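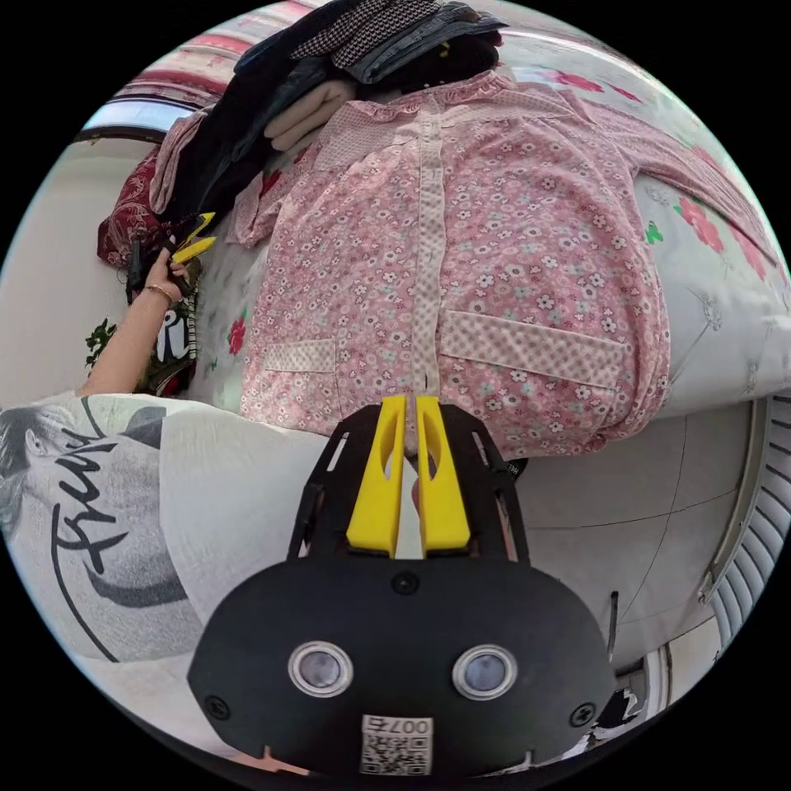

How do you fold a long-sleeved shirt with buttons so it stays flat in a drawer?

Button it first, lay it face down, bring the sides in to the width you want, and fold up from the hem in two or three turns. The bed is the best place to work if your table is small. Pull the sheet tight before you start.

Buttoning

Do the top button, one in the middle and the bottom one. If the shirt has a ruffle or a soft collar, leave the top button open and fasten the next one down. Smooth the placket with the side of your hand from collar to hem. Empty the pockets and press them flat.

Folding the sides

Turn the shirt over. Fold one side in toward the center, with the fold line starting halfway along the shoulder. The sleeve will now stick out past the other side. Bend it back at the shoulder and run it straight down, so the cuff points at the hem. Do the same on the second side. The sleeves should lie next to each other. If they overlap, the middle gets thick and the shirt won't stack well.

Long garments such as tunics and nightshirts need one more step. Fold the bottom quarter up before you do anything else, then treat the rest as a normal shirt.

Folding up

For a shelf, fold the hem up to the collar once. For a drawer, fold in thirds and stand the shirt on its edge. Thin cotton falls over when the drawer is half empty, so put a box lid or a Kellance divider behind the last one.

Working through a pile

Sort before you fold. Put denim and other heavy items in one stack, shirts in another, and anything that goes on a hanger over the back of a chair. Fold the heavy things first and use them as the bottom layer. Printed cottons can go on top in any order.

Knits and slippery fabrics don't hold this fold. Roll them from the hem.

Creases

A shirt that has sat in a heap overnight will usually need the placket and collar ironed. The body can be smoothed by hand. Let ironed parts cool for 8 minutes before folding, or the new creases will set.

Updated Jan 24, 2021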